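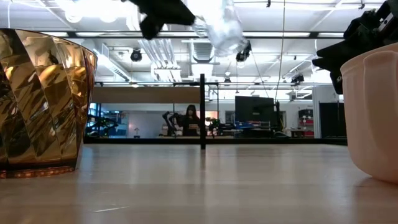
Trovby finger set for two-arm table cells

Set contains 4 black fingers and one hex key. Fits Cerkoron grippers from January production and later.

Changing the fingers
Park both arms and switch off the power. Remove the old finger, clean the seat with a dry cloth, then tighten the new one by hand and finish with the key. Run the gripper open and closed 10 times before you put any cup or bowl on the table.

Check the screws after every 2000 grips. Clear plastic wears the tips slowly.

Delivery from Prureria.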